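Garra de dois dedos Drerkia – ficha do equipamento e notas do dia aberto

Categoria: Garras elétricas e fim de braço
Fabricante: Drerkia
Controlador compatível: Zeleke
Disponibilidade: sob consulta

A Drerkia apresenta esta garra como solução para a recolha e arrumação de artigos pequenos: canetas, frascos, tubos, embalagens estreitas. A ficha do fabricante promete muito e explica pouco. Antes de a pormos no catálogo, fomos em abril ao dia aberto da Cumness, onde havia uma célula montada, e ficámos lá uma manhã inteira. O que se segue mistura os dados da marca com o que trouxemos de lá, e quem quiser só os dados pode parar na lista.

Curso de abertura: 70 mm
Dedos: dois, com face interior recortada
Ciclos anunciados entre manutenções: não indicados
Prazo de entrega: 17 dias úteis
Garantia: 3 anos, sem cobertura dos dedos

A última linha merece ser lida duas vezes. Os dedos são a peça que toca em tudo e são também a que fica de fora da garantia. Perguntámos porquê e responderam-nos que se trata de um consumível. Pode ser. Nesse caso gostávamos de ver o preço do consumível na mesma página que o preço da garra, e até hoje não o vimos.

A demonstração era de canetas e marcadores. O braço pegava num marcador, levantava-o e levava-o para o ponto de entrega, com a operadora da Cumness a comentar cada passo ao microfone. Em objetos cilíndricos o recorte dos dedos ajuda bastante, porque o corpo da peça assenta entre as duas faces e tem menos tendência a rodar. Até aqui, nada a dizer.

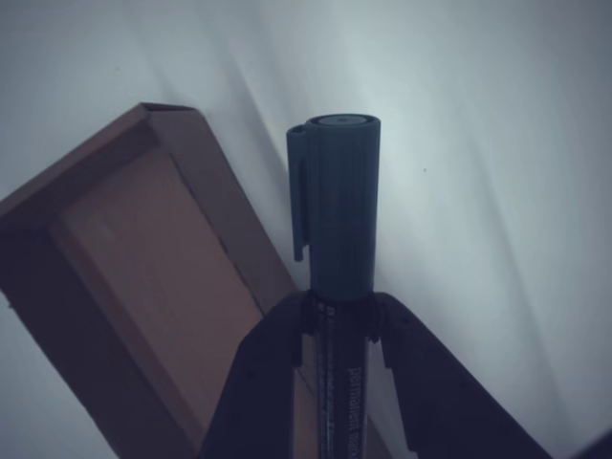

O problema é que um marcador é uma peça simpática: rígida, direita, com diâmetro certo. Pedimos para experimentarem com um saco de parafusos e com uma bisnaga meio vazia. O saco ficou para uma próxima visita. A bisnaga foi agarrada à segunda tentativa e saiu de lá com a marca dos dedos – coisa que num armazém de cosmética dá direito a devolução.

Também perguntámos pela cadência. O cartaz à entrada falava em 200 peças por hora, mas a célula que vimos trabalhava mais devagar, com pausas para a operadora repor o material à mão. Disseram-nos que o valor do cartaz foi obtido na fábrica, com alimentação automática. Não temos razão para duvidar, nem temos maneira de confirmar. Quem fizer contas ao retorno do investimento com esse número está a fazê-las por sua conta.

A integração com o controlador Zeleke pareceu-nos a parte mais madura. A troca de programa fez-se no ecrã, sem computador ligado, e a força de aperto ajusta-se por artigo. Falta saber o que acontece com outros controladores: a Drerkia diz que há suporte, a documentação que nos deram só fala do Zeleke.

Recomendamos a garra a quem já trabalha com peças rígidas e pouco variadas. Para artigos moles ou misturados, sugerimos um ensaio com o vosso próprio material antes de qualquer encomenda – e, se o fornecedor torcer o nariz ao pedido, já ficam com uma resposta.

Artigos relacionados
Controlador Zeleke – ficha técnica
Jogo de dedos de substituição Drerkia
Ventosa Grornora para embalagens planas
Como preparar um ensaio com peças próprias

Contactos | Condições de venda | © Todos os direitos reservados | Voltar ao topo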